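Flatico Elasticated Skirt and Cover Cord, 8 mm

Home / Haberdashery / Elastics and cords / Flat and woven

Product code: FL-8-70
Sold by the reel or by the cut metre
In stock at Wostton

Flatico is a woven flat elastic for gathered waists, cuffs, fitted covers and light bedding. It is 8 mm wide and comes in black, white and natural. The weave keeps its width when stretched, so it can be stitched straight on to the cloth or run through a casing.

We have stocked this elastic since we opened the Wostton shop and use it in our own alterations room. It replaces the older Forine braid, which narrowed when pulled and was hard to sew on evenly. If you have a pattern that asks for Forine in the 8 mm width, you can use Flatico and leave the measurements as they are.

Specification

Width: 8 mm
Type: woven, flat
Fibre: polyester and rubber
Reel length: 70 metres
Colours: black, white, natural
Wash: 40 degrees, no bleach
Ironing: cool iron, through a cloth
Tumble drying: low heat only

Choosing a length

For a waistband, measure the body where the band will sit and take off 5 cm. For a fitted cover, measure right round the item and use two thirds of that figure. Heavy cloth needs a little more pull than this and thin cotton a little less. Cut a test piece if you are not sure. Once elastic has been stitched down it is slow to unpick, and the needle holes weaken it.

Sewing it on

Use a zigzag or three-step stitch. A straight stitch will snap the first time the band is pulled. Mark the elastic and the cloth in quarters, pin at the marks, and stretch the elastic to meet the cloth as you sew. Hold the work behind the foot as well as in front.

Jeptoo Urio in our alterations room prefers a size 70 needle for fine cloth and changes it at the start of each job. A ballpoint needle is better for jersey.

Using a casing

Make the casing 3 mm wider than the elastic. Thread with a bodkin or a safety pin, overlap the ends by 2 cm and sew a square through both layers. Spread the gathers by hand before you close the gap, then stitch through the casing at each side seam to stop the elastic from rolling.

Storage

Keep reels out of sunlight and away from radiators. Rubber dries out with age whether or not it has been used, and we do not advise sewing with a reel more than four years old. The packing month is printed inside the core. The current batch is from August.

Prices and delivery

Cut lengths are sold in whole metres and cannot be returned. Full reels can be returned within 30 days if the paper band is unbroken. Trade customers ordering through Shirima should quote their account number on the order form. Orders placed before noon go out the same day.

Customer comments

"Bought a reel for school skirts and have used almost 500 cm so far. Sews well. The black is a true black." Faith Biwott

"Good firm elastic. Too firm for baby clothes, in my view, but right for chair covers." Gitau Nyaga

"The natural is darker than I expected, more of a beige. No complaints about the quality." Nafula Wanyama

Gathered edges in printed cloth

A busy print hides small differences between gathers, so it is a good choice for a first attempt. Press the cloth before you fit the elastic, as the puckers are awkward to iron afterwards. Go over the finished piece with a lint roller.

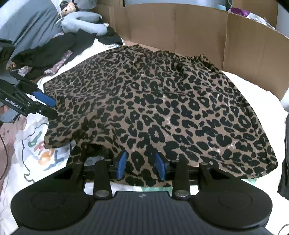 Related products

Flatico woven elastic, 12 mm
Flatico round cord, 3 mm
Bodkin set, steel
Ballpoint needles, size 70, pack of five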